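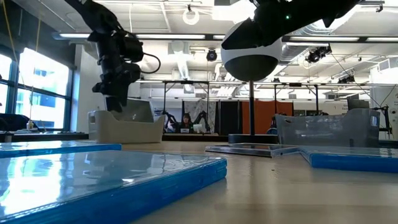 According to Stumstead, the malo hasn't stuck at all, it's just cold, and we should put a blanket on it and stop opening the bungs every second morning to have a look. That was the whole reply to the long email I sent with three chromatography papers scanned in, so I suppose I was told. They did add that if we're determined to fiddle we should fiddle with a sample and leave the barrels be, and that's more or less where I've ended up.

Gedow lab book, May, started just after 7 am with the heater on and a coffee going cold on the pH meter (I know, I know).

Where we are, for anyone picking this up from me: the Vovik block chardonnay finished primary nicely, went to barrel, and got its malolactic culture the same week. The Cherkaoui culture, the one we used on the reds. First paper showed a fat malic spot, as you'd expect. Second paper, a bit less fat. Third paper, and I've held it up to the window more times than is dignified, looks the same as the second. The lactic spot is there, so the bugs went in alive and did something. They've just downed tools.

Shed was 11 degrees at the barrel stack when I came in, by the old dial thermometer, which reads low, but it doesn't read that low. The back row feels colder again. Those are the barrels against the south wall, where the tin starts, and I'd bet they're the laggards. I haven't run papers on every barrel separately. I should. It's a tedious job and the solvent stinks the place out for a day, so I've been pooling the samples like a lazy person and then wondering why the answer is muddy.

Things it could be, in the order I'd put money on them:

Cold. See above. See also Stumstead.

Sulphur. We went a touch heavy at the press this year because the fruit came in warm with a bit of botrytis in the bottom bins, and then the ferment will have made some more of its own. Free came back near enough to nothing, but the total is higher than I'd like for a culture that's meant to be working for a living. Bound sulphur still annoys them. I keep forgetting that and having to look it up again.

pH. This one's always sharp off Vovik. I got 3.16 this morning, then 3.19 after recalibrating with the fresh buffer, then 3.18, and I'm calling it 3.18. Low but the culture's rated for it, or so it says on the packet.

Hungry. We raked off the heavy lees pretty hard. I was proud of how clean that juice was! Might have been too clean. Not a lot down there for anything to eat.

So, bench trial. Pulled a composite from the front row and a separate one from the back row (finally), and split each into 300 mL bottles, filled right up into the neck so there's no air sitting on the wine. Four treatments for each row:

A – nothing, left in the barrel shed
B – nothing, moved to the warm cupboard
C – nutrient, warm cupboard
D – nutrient plus a fresh pinch of culture, warm cupboard

The cupboard is sitting on 18 to 20 with the lamp on. If B moves and A doesn't then it's temperature and I owe Stumstead a beer. If only D moves then the original population has gone off and died on us and we're into a proper restart, with a starter built up in stages, and I'd rather not think about that until I have to.

Wrote the labels in pencil this time. Last year I used the good pen and one wipe with a damp cloth turned the entire fining trial into a mystery. Whoever tips my bottles out to free up the cupboard, please don't. They look like rubbish because they're cloudy. They're meant to be cloudy.

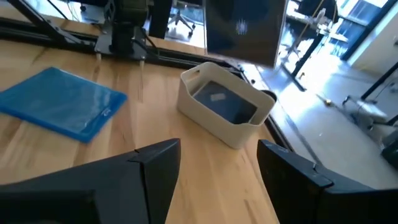
Gripper tips and blue plastic sleeve, wooden tabletop.

Back after lunch. Tasted through the barrels while I had the thief out. Front row is lovely, honest pear and a bit of lemon pith, creamy starting to come in at the edges. Back row is all elbows. Green apple, hard finish, and one of them (second from the wall, the older cooperage) has a faint struck match thing on it that I didn't mind but wouldn't want any louder. Stirred that one and left it. No vinegar anywhere, no mouse, nothing that had me reaching for the sulphur, and that's my real worry with a slow malo: you can't protect the wine while you're waiting on the bugs, so you're sitting there with your pants down hoping nothing else moves in. Topped everything. Wiped the bungs with ethanol and put them back properly, thumped down.

Side argument, which I'm writing here so we stop having it in the car park. Do we even want it to finish? There's a case for calling it partial, sulphuring now, and sterile filtering before bottling. It'd keep some of that nerve, and the cellar door crowd did like the zippy one a couple of vintages back. Against: leftover malic means the filter has to be perfect, and ours is a secondhand unit with a gasket I have opinions about. A malo going off in bottle would be a fizzy, cloudy, expensive mess. I'm for pushing it through. If we want a bright style next year then we decide it at the press, block the malo early in one parcel and blend back. Deciding it in May because the shed's cold feels backwards to me.

Ordered from Cherkaoui: one more sachet of the culture, one of the nutrient, and a pack of chromatography paper, as we're down to the crinkled sheets. Asked them to put an ice brick in with the culture. Last one spent a weekend in the depot and I've had my doubts about it ever since (see above, D).

Also rang round about a drum heater belt. The gear place in town has one for a sensible price but it's made for steel and I don't fancy it on a stave. Might be simpler to forklift the back row into the bottle store, where it holds 16 without any help. It means shifting all the cartons first. Ugh. Will ask nicely at morning tea, with biscuits.

To do:
Papers on each bottle in 10 days, fronts and backs on separate sheets
Papers on the back row barrel by barrel, same day, windows open
New thermometer, or at least check the dial one in ice water
Find where the small funnel has gone
Send the bench results to Stumstead whichever way it falls

4.40 pm, cupboard at 19, lamp still on. D for the back row has a few tiny bubbles round the neck. Could be malo, could be gas coming out as it warms. The B bottle next to it has them as well, so probably gas.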